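**Weekend sorters + one stockroom lead, Lilleck Coat Exchange, Hanton**

Posted 2026-08-25

We take in used winter coats, clean them, mend what can be mended, sell them cheap out of the Frade Street shop. Season starts early this year and we're short. Need 3 sorters and one lead, start as soon as you can.

Sorter, what you'd be doing:

- opening bags, checking pockets (always check pockets)
- zippers, snaps, cuffs, lining. Rip goes to mending, stain goes to wash
- tagging by size and hanging
- some lifting, bags get heavy when people stuff them full

Shifts are 12 to 5, Saturdays or Sundays, your pick but please stick to it. Same shift every week is easier on everyone. Paid every two weeks. No experience needed, Esi will train you on your first two shifts and after that you work in a pair.

You do need to be OK with dust and being on your feet. Also down. Lots of down and fill, so if feathers set off your allergies this is maybe not the job.

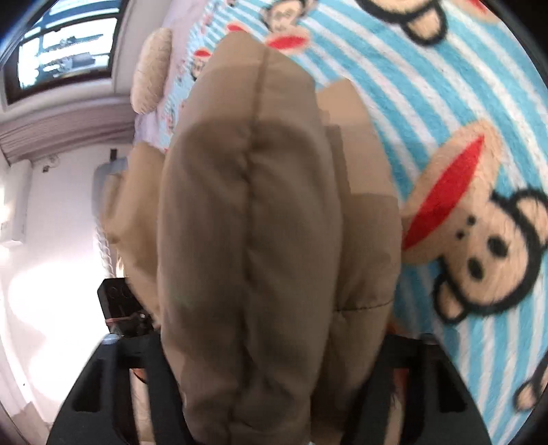 The lead job is different. More hours, weekdays, and you'd answer for the intake log and the mending queue. Last January we had 718 coats come in and the queue got away from us, tickets lost, people calling about stuff we couldnt find. We want somebody who's run a stockroom or a laundry or a costume shop, anything where things have to come back out in the right order. Basic spreadsheet skills. Driver's license, because the lead does the Pretireck pickup run every other week.

Sewing is a plus for both jobs. Not required. If you can put in a zipper tell us, we'll be very happy.

Staff get first pick off the rack at half price, plus bus fare covered both ways. Coffee is free and not great.

To apply: short note, a few lines is fine, saying which job, which days, and when you can start. Resume for the lead job only. Drop it at the shop, 44 Frade Street, side door, or hand it to whoever is at the register. Mark it for Witold Głowacki (lead) or Esi Bawa (sorters). We're reading them as they come in so dont wait around. Under 18 is OK for sorting with a signed form from a parent, ask at the register for teh form.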